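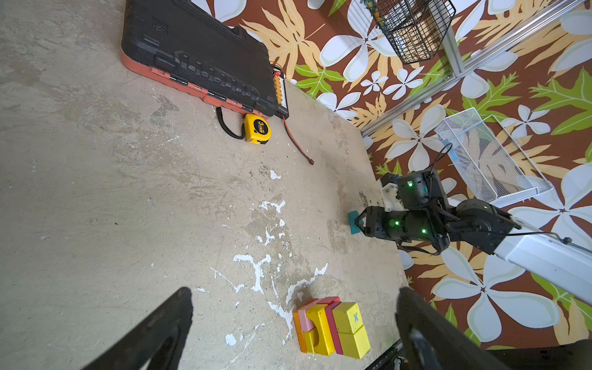
Workshop > Resources for Artists > Studio Upkeep

Search tips and guides

Care of Shared Studios and Project Rooms

The following guidance is issued to artists using the production rooms at Morkum and Londano. It applies equally to short residencies and to longer periods of work.

Surfaces
Scrape dried acrylic from sealed floors and benches with a plastic blade held nearly flat. Warm water with a little dish soap will loosen most of what remains. Oil paint should be wiped up with a dry rag before any solvent is used, and the rag placed in the lidded metal can by the door.

Brushes and rollers
Rinse water-based paint from brushes until the water runs clear, then reshape the bristles and lay the brushes flat overnight. Rollers may be wrapped in plastic for up to 2 days between coats. Plaster must never be poured into a sink. Let it set in a flexible bucket and discard it with solid waste. 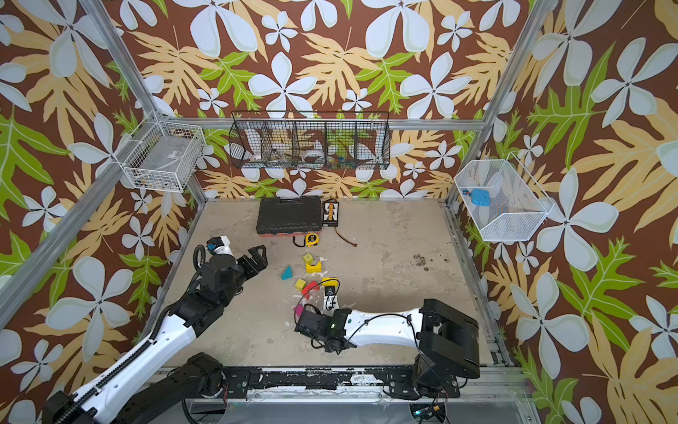 Hanging and fixing
Paper works may be hung with low-tack tape, tested first on a hidden corner of the wall. Holes left by screws are to be filled, sanded and touched up before the keys are returned. Touch-up paint is kept in Cabinet 444, and each can should be stirred well before use.

Sound and video equipment
Coil cables loosely, in the direction they naturally fall, and secure them with cloth ties. Projectors must cool completely before they are packed.

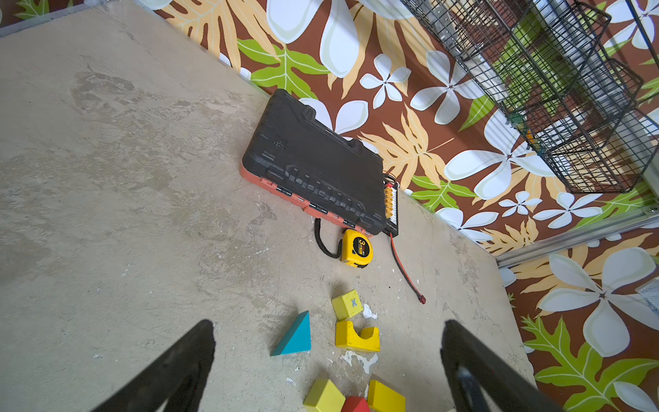
Rooms are to be cleared by 6 p.m. on Sunday. Requests for materials should be addressed to Mehrangiz Mirzaei at Morkum or Birgit Fröhlich at Londano.

2 comments
444 shares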